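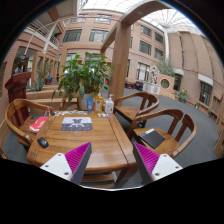

Arwood Hand Gripper Kit, Second Version

Item 2144. In stock, ships in one flat box.

Hi, and welcome to the page for the thing I've spent most of my evenings on! I run the Arwood kit shop, and before that I helped coach a student robotics club called Hirkar, where this gripper started out as a project for the new members. The students wanted something they could hold in their hands and use to pick things up long before their arm was ready (arms are never ready), and I wanted something that would survive a bag full of chargers and lunch.

So it's a two-finger gripper on a handle. You squeeze, the fingers close, you let go, they open. The soft ribbed pads bend around whatever you're grabbing, so you don't have to line everything up perfectly, and a beginner can get a decent grip on an odd shape in the first session. Bolt on the camera mount and you can record your own practice picks, then go over them as a group and argue about who came in too steep.

What's in the box

Two finger plates, white, drilled
Two ribbed finger pads, magenta
Handle and squeeze lever
Camera mount (camera not included, sorry!)
Bag of screws, with a few spares
Printed build sheet

Colors: magenta is the standard pad. I tried gray first and the kids were so unimpressed that I gave up on it within a week.

Building it

Set aside one club meeting. My last group took 62 minutes from opening the box to the first pick, and that included a long hunt for a dropped screw. You need a small hex key and a table. Leave the plate screws a little loose until both pads are on, then squeeze the lever a few times and tighten everything up. If one finger closes ahead of the other, back off the lever screw a quarter turn and try again.

What to practice on

Start with whatever's on the table. I like a computer mouse as a first object: it's smooth, it's rounded, and it's wide enough that you have to think about where the fingers go. After that, try bottles, small packets, and flat stickers if you're feeling brave (flat things are hard, I still miss them).
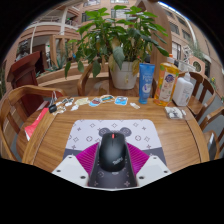
Both fingers on a computer mouse, one pad to each side.

For clubs and classes

The class pack has 15 kits and costs less per kit than buying them one at a time. It comes with the Arkton drill cards, a set of short pick-and-place tasks we wrote for club nights. My favorite is the 100-point relay, where each pair has to move a table's worth of stuff from one mat to another and loses points for every drop. It gets loud!

If your team is entering the Zhuravel student challenge, read the size rules before you attach the camera mount. You may want the short one, which you can ask for in the order notes at no extra cost.

Spare parts

Pads wear out first, so I sell them in pairs. Plates and levers are sold one by one. Pads from the first version fit this one, but the old handle doesn't, and I'm sorry about that.

Class packs for the fall term start shipping in September. Send questions through the order form and I'll write back myself, usually late at night.

Page updated July 23, 2022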